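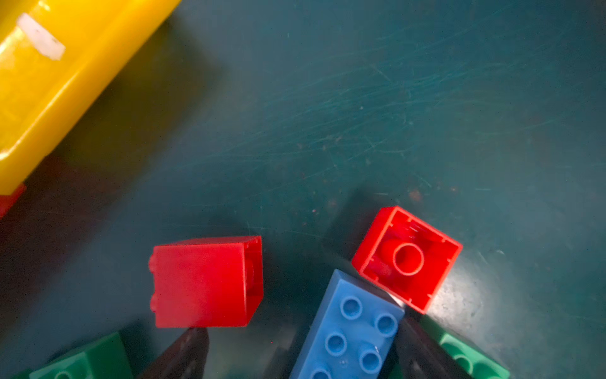
April, documentation workshop, continued from the morning page

Scanning of the Arneck file goes on. 397 pages are done, all from the first two boxes. Box three is the bad one, carbon copies on thin paper, and the text recognition makes nonsense from it. I typed four pages by hand to compare. It took until 15:40.

The prisoner list from Mudovow. We have two versions now. The families' list has 458 names, the one which the ministry gave to the lawyers is shorter and stops before the second wave of arrests. I started to match them by father's name and year of birth, as we agreed. Spelling is a big problem. The same village is written in three ways, and the ministry clerk changed his habit in the middle of the list. For the moment I keep every spelling in its own column and correct nothing.

Please do not merge records on family name only! Last month this gave us two brothers as one person, and it went into the draft for the hearing.

Statements from the Farouk district: translation is finished but not checked. In the statement about the closed court session, the translator wrote "sentenced", and in the original I read more something like "named for sentence". This is a large difference for the legal people. I marked it in yellow and left both readings. Need a second reader who knows the dialect of the south.

Database: 1161 entries after the import. The export to Potus failed again at the date field, when only the year is known. I put the year alone as text and it passed, but sorting is now wrong. Ask if Potus can accept an empty month.

Backup made at 17:10, both disks. The second disk is slow, maybe we should replace it before summer.

To do next:
box three, try higher contrast
letter to the lawyers about the missing annex (they promised it in winter)
the new president's speech on amnesty, find the full text, the newspaper has only half
check which names in the amnesty decree are also on the families' list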